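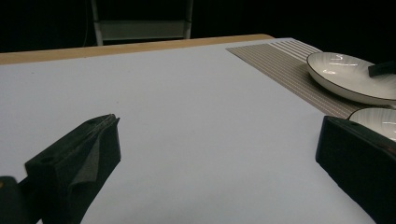 Monday, 9:14 am
Posted by Citlali Maldonado

Hi all,

Picking this up from the thread before the weekend. Quoting the part I want to answer so people don't have to dig:

> We're about to start table-setting sessions at Plerkaddale and I'd like to
> agree on rules before we have 584 demos nobody can merge with anyone
> else's. Three things I can't find written down. Do we check the jaws
> before every session or once a day? Does the table get reset to the same
> layout each time? And who decides when a demo gets thrown out, the person
> holding the gripper or the person reviewing? The Illavberg notes say one
> thing and the Demissie notes say another.

OK so, jaws first. Every session, please! I know it feels fussy. The padding is what gets you: it creeps a little each time you close on something hard, and then it bunches up where it folds over the edge, and your grip on a plate rim is a different grip than it was that morning. My rule is that I look at both pads, press them flat with a thumb, and write down the pad number in the log. If one won't lie flat I swap it and start a new session number. We tried swapping mid-session at Illavberg last October and I spent two days working out which demos had the old pads on.

Layout: no, don't reset to the same layout. This is where I disagree with the Demissie notes (sorry, folks). They tape the placemat corners, and for a repeatability test that's great, but for demos I want the placemat moved and turned between takes. What I do want fixed is the table height, the covering and the lights. Plain covering, nothing shiny. Glazed plates throw enough glare on their own, and you don't need the table joining in. Chairs can stay if people would normally have chairs there, but write down that they stayed. Same goes for the room behind, dark or lit, pick one per session and log it.

Oh, and plates. Only carry plates over clear table, never over a person's lap or hands, and that goes for hand-held work too. People relax because there's no motor moving the arm, but a dropped plate doesn't care. Closed shoes, and a broom within reach. I'd cap a stretch at up to 50 takes and then put the thing down for 11 minutes or so it says on our sheet (don't ask me where the 11 came from, it was in the Mundoneo template and it works fine). Wrists get tired well before you notice, and tired takes look sloppy on review.

Throwing demos out: both, but differently. The holder can flag a take right when it happens, one word in the log, "slip" or "bump" or whatever. The reviewer makes the call. And please don't delete anything! Move it to a rejects folder with the flag still attached. I've gone back for rejects more than once when somebody wanted examples of bad grasps.

I've got most of this typed up as a two-page draft. If Plerkaddale wants to run one session with it and mark it up in red, I'd love that. The part I'm least sure of is what to do about stacked plates, where one rim hides the other. Anybody have a rule they like?

Citlali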